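Hoso Road Shared Workshop
Minutes of the stores and benches meeting, 2021-08-13
Held at the long table, back room

1. Minutes of the June meeting
Agreed, with one correction: the shelf brackets were ordered from Celirier, not from Kistik. It was asked whether they had come. They had not.

2. Stores on the work table
The meeting heard again that the far side of the table is being used as a shelf. The same point was made in June and the same promise given. A member doubted that another reminder would do any good, as the last one was pinned up and then had a box put in front of it. The bench group said the boxes would go once the racking was up. The meeting asked when that would be and got no date.

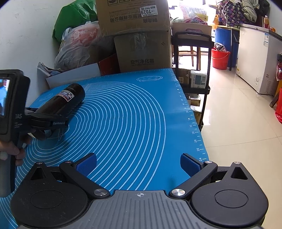

Item 2: the table with the blue mat down and stored boxes behind.

It was pointed out that at least one box is standing upside down. Whoever stacks boxes is to put them the right way up. Two members felt this should not need minuting.

3. The blue mat
Bought out of the bench money at 89, which several present still think is a lot for a mat. In its favour, it covers the table top and has a ruler scale along the edge. Against, the scale is little use if goods are allowed to creep over it. A proposal to buy a second mat for the side bench was put and did not pass. It may come back when someone can show that the first is being used for measuring.

4. Bottles
Bottles are to be put away in the cupboard after use, label facing out. The bench group believes this already happens. The meeting was not persuaded and will look again next time.

5. Racking
Two prices received: Tănase at 974, fitted, and Kistik at 600, not fitted. The lower price was questioned, as it leaves out fixings and delivery. It was also asked whether either firm had measured the wall. Neither had. The balance in the stores fund stands at 2,000 and there was no wish to see half of it go on shelves for boxes that could be thrown out. Deferred until the boxes have been sorted.

6. Any other business
The request for a label printer was heard and not supported.

Actions
Bench group: sort the boxes, bring a list of what is to be kept.
Stores: chase Celirier for the brackets, ask both racking firms to measure.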